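Thu 16 April

Home late from Fladmont, feet sore. Loukia drove both ways and we argued most of it about whether a machine will be packing boxes in ordinary houses by the time her kids are grown. She says yes. I say maybe the lifting, and not the sorting.

My view comes from the Skatlow floor. They have one arm on the packing line there and it does fine all day as long as every carton is the same size. In October they gave it mixed orders and it managed 19 in an hour before Areti put two people back on. I wrote that down at the time. She packs by hand at 48 an hour and talks while she does it.

What I keep thinking about is the cable. A carton has flat sides and stays the shape it is. A cable tied in the middle has loops at both ends that go wherever they like, and you have to get hold of it without catching on the box.
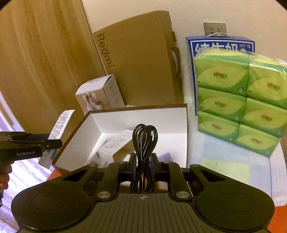
Cable in one gripper, long white package in the other, over the open box.

A person's hand is still on the handle, so I don't count it as the machine doing the job. The hand knows how hard to squeeze. Loukia says that is the part that can be learned if you show it enough times. She said 800 times. I asked her why not 578 and she laughed.

The crinkly plastic on tissue packs would worry me more than the cable. It shines and it shifts when you grab it. I would like to see one try that alone.

Need to call Areti before lunch tomorrow about the shift change. Also out of milk.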